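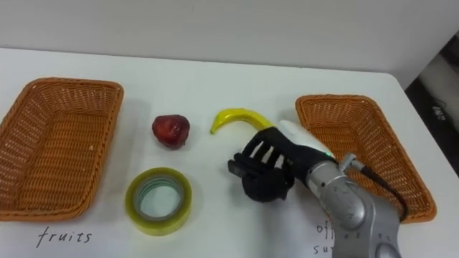
The "fruits" basket and its label, written directly on the desk.

A revised arrangement for the shared desk

Readers of this page will recall that the first notice on the subject of the shared desk at Trarudska dealt mainly with cables. The present entry concerns what is kept on top of it. It is offered in the same spirit as the earlier notices, as a record of what has been decided and of the considerations which led there.

The desk had for a long period served as the place where anything without a home was set down. Stationery arrived there from the post shelf, fruit arrived from the kitchen, and both remained. In November I undertook a review of the surface and kept a written log of what was left on it at the close of each working day. The log ran to 39 entries. The greater part of them fell under one of two headings, food and stationery, and it was on that basis that the present arrangement was drawn up.

Under the arrangement, two baskets are kept on the desk and nothing is to be stored outside them overnight. One is reserved for fruit. The other is reserved for office supplies, by which is meant staplers, tape, scissors and articles of a similar size. Paper is excluded and continues to be held in the drawers. Post is likewise excluded, and should be taken upstairs on the day it is received.
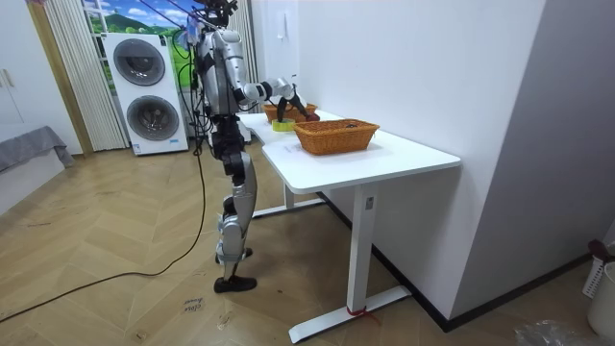 The choice of desk was settled before the choice of baskets. I had considered retaining the old Evangelista bureau, which has the merit of pigeonholes, but its top is narrow and its lid cannot be closed over anything taller than an inkwell. A standing desk was preferred. The present one is white, with rounded front corners and a long foot bar at floor level, and it stands against a plain wall on the herringbone floor, where it can be reached comfortably by anyone passing through. The bureau has been moved to the landing and is available to any member of the household who wishes to make use of it.

Wicker was selected for the baskets after some deliberation. Lidded boxes from Bisum had been tried during the previous winter and were not a success, for the reason that a closed lid conceals a forgotten pear extremely well. An open basket permits inspection at a glance. The woven floor also allows a certain amount of air to reach the fruit, though it must be conceded that crumbs and dust reach the weave just as readily. The baskets are accordingly to be turned out and shaken over the back step every 7 days.

It was further resolved that the baskets should be labelled. Printed labels were obtained and applied, and came away within the month. The words are now written by hand in black on the surface of the desk itself, each in front of the basket to which it refers. This decision attracted some objection. I maintain that a label fixed to a basket travels with the basket, whereas a label on the desk states where the basket belongs, and the second is of greater use to a person tidying up in a hurry. 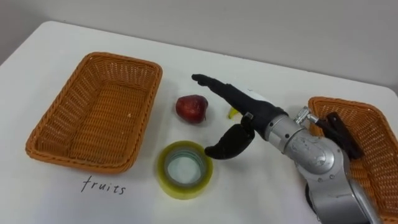
A question was raised as to the treatment of articles which are neither strictly one thing nor the other. Imitation fruit is the case most frequently cited, there having been a quantity of it in the house from the Fallumari window display. The ruling is that imitation fruit is to be treated as fruit. It is of the same shape, it is looked for in the same place, and a third basket would leave insufficient room to write.

Parcel tape has also been the subject of correspondence. It is an office supply. It remains an office supply when it has been used in the kitchen, and should be returned to the desk afterwards.

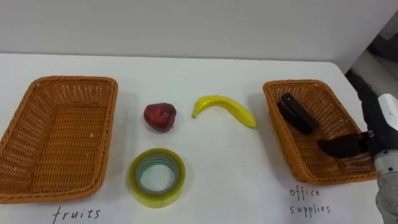

With regard to the daily procedure, the desk is to be cleared at six in the evening. Staplers and other heavy articles go in first, and rolls of tape are laid flat beside them. Fruit is checked for soft patches before it is put away, and anything doubtful is passed to the kitchen the same evening. The surface may then be wiped with a dry cloth. Damp cloths are to be kept well clear of the lettering, which has already had to be rewritten on one occasion.

The total expenditure to date stands at 768, the desk included, and no further purchases are proposed for the present. The matter of the umbrella stand will be taken up in the next entry.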